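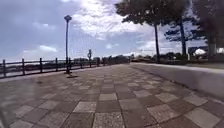 # Rokolier, varredora autónoma: um verão inteiro de passeio marítimo

Trabalho na limpeza urbana há 16 anos, quase todos com vassoura e carrinho, e os últimos no passeio de Pastonbridge. Quando a Sosa, a empresa que tem o contrato da limpeza, nos disse em maio que ia chegar uma varredora que andava sozinha, fiquei de pé atrás. Escrevo em setembro e já discuto com quem diz mal dela, por isso tomem esta análise como vinda de uma convertida (mas com lista de queixas, que também as há).

A máquina chama-se Rokolier e é feita pela Markeck. É baixa, mais ou menos da altura do meu joelho, com duas escovas laterais, um rolo central e um depósito que sai por trás. Faz o percurso que lhe ensinámos, desvia-se do que encontra e volta ao contentor de apoio para carregar. Há modelos maiores na mesma gama, que não experimentei.

## O terreno

Quem só conhece varredoras em parques de estacionamento lisos vai querer saber isto primeiro. O nosso passeio é largo e comprido, de lajes quadradas em xadrez, umas claras e outras mais escuras, com gradeamento de um lado e um muro baixo de betão do outro. Há árvores para lá do muro. Em dias de vento as folhas vêm todas parar ao pé do betão e ficam ali encostadas numa linha que parece não ter fim.

As juntas eram a minha grande dúvida. Com a vassoura, a areia fina mete-se nas juntas e nós passamos três vezes pelo mesmo sítio para a tirar. A Rokolier passa uma vez com o rolo descido e fica bem à primeira, desde que esteja tudo seco. Com humidade da manhã a areia empasta e aí convém esperar. Começámos por mandá-la sair às cinco e meia e agora sai às sete, e a diferença vê-se no depósito.

O xadrez também nos deu que pensar no início. O técnico da Markeck explicou que há máquinas que se baralham com padrões de contraste forte e tratam uma laje escura como se fosse um buraco. Nas primeiras manhãs a nossa hesitava de vez em quando, parava meio segundo e seguia, sobretudo onde a sombra dos candeeiros caía atravessada. Depois de uma atualização isso passou quase por completo. Ainda trava um bocadinho com o sol muito baixo, e já lhe conheço o jeito.

## Junto ao muro e junto ao gradeamento

O muro é onde ela brilha! A escova lateral direita chega mesmo à base e puxa as folhas para dentro numa linha limpa, coisa que a mim me custava as costas todas as manhãs. Ajustámos a distância lateral no painel até encontrar o ponto certo: com folga a mais ficava um fio de terra, com folga a menos a escova raspava no betão e gastava-se depressa.

Junto ao gradeamento é outra conversa. Ela guarda uma distância de segurança aos postes que não conseguimos reduzir tanto como queríamos, e fica uma faixa por varrer a todo o comprimento. Essa faixa faz-se à mão. Também à volta da base dos candeeiros, onde ela dá uma curva larga e deixa meia-lua de areia.

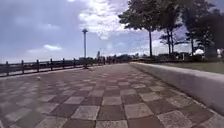
E depois há as coisas soltas. Uma folha sozinha no meio do passeio, um papel, um guardanapo: apanha tudo sem drama. Com sacos de plástico cheios de ar é uma comédia, porque o deslocamento de ar da própria escova empurra-os para a frente e ela vai atrás, muito séria, até o saco se encostar ao muro. Paus compridos é que não. Se um ramo entra atravessado no rolo, ela para, apita e manda aviso para o telemóvel. Tirar o ramo é fácil (duas patilhas, sem ferramentas, bem pensado), só que é preciso lá ir a pé, e o passeio é comprido.

## O que mudou para nós

Esta é a parte que interessa a quem está no meu lugar, e que nunca vem nas brochuras.

Antes, a manhã era varrer. Começava-se numa ponta, acabava-se na outra e às vezes acabava-se tarde. O lixo das papeleiras, as ervas nas juntas e os grafitos ficavam para quando desse. Agora saio com ela às sete, vejo-a arrancar, faço a faixa do gradeamento enquanto ela vai pelo lado do muro, e ainda me sobra manhã. As ervas nunca estiveram tão controladas. Arranjámos os bancos. Temos tempo para avisar quando uma laje abana, e há quem na câmara já nos conheça pela voz.

No corpo também se nota. Tinha o ombro direito numa desgraça e este verão dormi do lado que quis.

Claro que houve medo, e seria feio não falar disso. A primeira pergunta de toda a gente foi quantos de nós iam embora. A Sosa pôs por escrito que a equipa ficava igual até ao fim do contrato, e até agora cumpriu. O que acontece no contrato seguinte ninguém me sabe dizer, e se alguém da vossa empresa vier com uma destas, peçam essa resposta em papel antes de a máquina sair da caixa. Peçam também formação a sério. Nós tivemos uma tarde, e uma tarde é pouco. O que sei hoje aprendi a mexer nela e a telefonar para a assistência, que por acaso é simpática e atende depressa.

Outra mudança, mais pequena: o trabalho ficou um pouco mais solitário. Antes íamos dois a par, a conversar, um de cada lado. Agora cada um anda na sua tarefa e encontramo-nos no café. Resolvemos isso à nossa maneira, com uma pausa comum a meio da manhã que antes não existia. Recomendo muito.

E as pessoas do passeio falam connosco mais do que nunca. Querem saber como se chama, se morde, se pode ir lá a casa. Os cães é que se dividem, há os que a ignoram e há os que lhe ladram de uma ponta à outra.

## Manutenção e custos do dia a dia

Não sei o preço de compra, isso foi tratado pela empresa. Sei o que gastamos:

- **Escovas laterais:** trocámos o par ao fim de 23 manhãs, culpa nossa, com a distância ao muro mal afinada. O segundo par ainda está montado.
- **Depósito:** leva 19 quilos de areia antes de avisar que está cheio. Em dia de folhas enche em volume muito antes do peso.
- **Bateria:** dá para 1750 metros com o rolo descido, no nosso piso. Com o rolo em cima rende mais, mas assim não vale a pena sair.
- **Filtro:** lava-se com água corrente e tem de secar bem. Comprem um segundo logo de início, para ir alternando.

O painel é claro, com botões grandes que se usam de luvas. A aplicação do telemóvel é mais fraca: os avisos chegam bem, mas o mapa demora a abrir e o texto é minúsculo para quem já precisa de óculos. O apito de erro também podia ter mais volume. Em dia de vento, a meio do passeio, não se ouve.

## Compraria?

Com dinheiro meu, para um passeio destes, comprava. Gosto mesmo dela! Varre melhor do que eu junto ao muro e pior do que eu junto ao gradeamento, e entre as duas o chão fica como nunca o vi. Para zonas com muitos postes, esplanadas ou degraus, pedia uma semana à experiência antes de assinar seja o que for.

Falta-me vê-la no outono a sério, com folha molhada. A Markeck diz que há um rolo mais rijo para essa época e já pedimos um. Quando chegar, acrescento aqui como se portou.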